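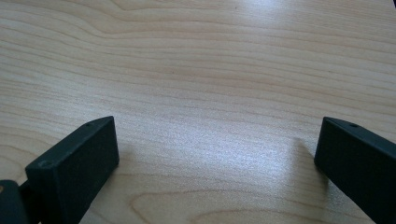 Zutine H2 is a hand-held two-finger gripper for collecting manipulation data by hand, sold in pairs or single. Fingers are the part people ask about so lets start there. Chunky, blocky, squared-off tips, matte so they don't throw light back at the wrist camera. The table is another matter – a pale wood top will glare right between the fingers, and a fixed exposure set for that patch leaves dark fingers with no detail at all. Leave auto exposure on for the first session, lock it after.

In stock. Ships in 4 working days. Pair price $1,794, single on request.

What's in the box
2 hand-held grippers, left and right
2 wrist cameras, already mounted
2 top plates, triangular, gray
2 cables
1 set of spare fingers
Hex key, spare screws, printed card with the calibration steps

Not in the box: head camera, recording computer, power strip, table. People ask about the table.

Key numbers
Jaw force: 22 N at full squeeze
Recording: all cameras on one clock, saved to one folder per take
Finger change: two screws a side
Host software: Trasside Recorder, free download, Linux only for now

Which version do I want?
H2 Standard – rigid fingers, flat inner face. Good for jars, boxes, lids, handles. Most orders are this one.
H2 Soft – same body, padded inner face. Better on thin glass, worse on anything you have to twist. The pads creep.
H2 Bare – no camera, for labs with their own. You'll need to re-do calibration from zero, allow an afternoon.

If you can't decide get Standard and add the pads later. They fit the same holes.

Bench notes: two grippers, one spice rack

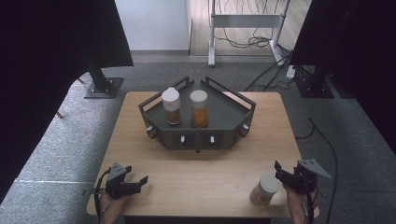 Words and testing: Su-bin Won
Setup: Dae-han Yoon
Posted in: Bench Notes / Grippers / April

We tried the H2 Standard against the Jerkia hand gripper and our own older H1. Same table, same jars, same tray, same person holding. The job: pick a jar by the lid or the body, put it on the six-sided tray inside the rails, take it off again. Both hands in play. 230 takes kept across the three, the bad ones thrown out before scoring so don't read this as a failure rate.

Jars are a nasty test and thats why we like them. Smooth glass, caps of different widths, and the contents shift when you tilt. Rails on the tray are low but you still catch them with a fingertip if you come in flat. Come in from above and a bit to the side. Took Dae-han most of a morning to stop bumping the back rail.

H1. Fine on the narrow jars. On the wide one the fingers toe out and you end up gripping with the tips. Holds, but the jar swings. We don't sell it any more, listed here for people thinking about upgrading.

Jerkia. Lighter in the hand, nicer trigger, no argument. Less tiring past the first hour. The finger sits higher in the camera view though and covers more of what you're holding, so you lose the rim of the lid right when you want it. Our copy also drifted on the clock and we had to line up two takes by eye. Might be our copy.

H2 Standard. Heaviest of the three. Wide lid no trouble, flat faces come in square and stay square. Cable is the weak point – it hangs off the side and if you cross your hands you will know about it. Route it back along the forearm, one loose strap.
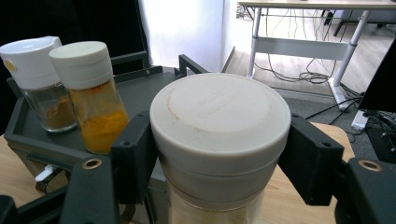
Same story with the grip height. Low on the glass gives you a cleaner view but a wobblier lift, and with the Jerkia we went low more often than we wanted to. With the H2 we mostly stayed up at the lid. Your jars may differ. Ribbed caps are easy for all three, smooth wide caps are where the gap shows.

Lens: keep the one it ships with. We tried a narrower Ammann lens for half a day, sharper image, but the other objects on the tray dropped out of view and the policy people complained. Went back.

Black cloth panels left and right of the table helped more than any setting. Cheap. Do it.

Things to fix before you record
Tighten the finger screws, then again after the first ten takes
Check both wrist cameras show both fingertips
Tape cables to the carpet where you stand
Wipe spice off the lids, powder on the pads kills grip

Spares
Finger set, rigid (pair)
Finger set, padded (pair)
Side cable, straight or coiled
Top plate, gray
Threaded inserts, bag of 22

Coiled cable is back-ordered till the end of April. Straight is on the shelf. For quotes on four or more pairs use the form and put the lab name in the subject line, otherwise it goes in the general pile.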